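Kitchen and Home Tips: Counter-Mounted Robotic Help

Using the Leko Counter Service at Home

The Leko counter service is offered by Sorensen to households in Ristgate and Clustovthorpe. Subscribers receive a bench-mounted arm, a two-finger gripper and a simulated kitchen in which each chore is rehearsed before it is tried at home. The following advice is intended for households considering the service and for those preparing for installation.

Choose a simple first chore. Moving a single piece of fruit to a plate is well suited to the purpose. The fruit should be whole, firm and free of stickers. Soft plums and ripe peaches are best left until the grip setting has been checked with something harder.

Use a plate with a raised rim. Fruit set down on a flat board may roll, and a round item on a sloping bench certainly will.

Review the rehearsal from more than one viewpoint. The subscriber portal provides a view from each side of the bench and another from the gripper. 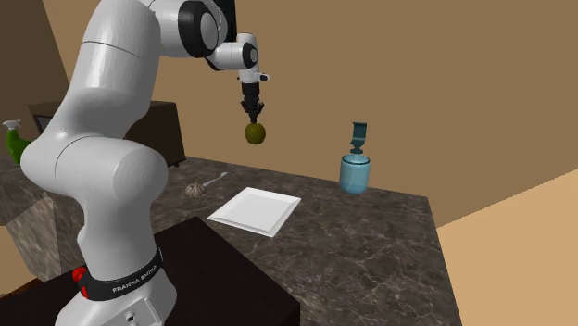
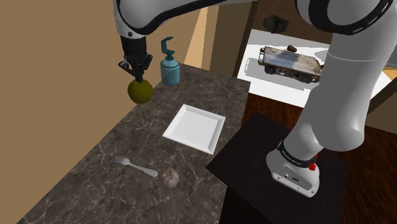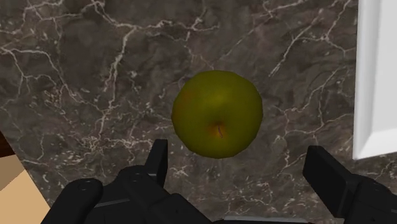 Rehearsal views from the simulated kitchen: fruit, square plate and stone counter.

Settings should be adjusted one at a time. Grip force is entered on a scale of 1 to 8, and most households will find the lower half of the scale adequate for apples, lemons and onions. Approach speed is set separately. A slow approach is recommended wherever glassware is kept on the same bench.

Measure the bench before booking. The installer requires 800 millimetres of clear width beside the base, and overhead cupboards must be noted on the order form. Stone and solid timber tops are accepted. Tiled tops require an inspection, for which a separate fee applies.

Wipe the finger pads with a damp cloth after handling food. Abrasive powders and bleach must not be used. The pads should be dry before the arm is restarted.

Our assessment is favourable, with reservations. The rehearsal views are clear and the portal is easy to navigate, but the printed manual is poorly organised and the section on cleaning is far too short. The service costs $1,663 for the first year, including installation. Households that cook only occasionally may find this difficult to justify.

Bookings for Clustovthorpe reopen in March. Existing subscribers may transfer the service to a new address within the district on written request.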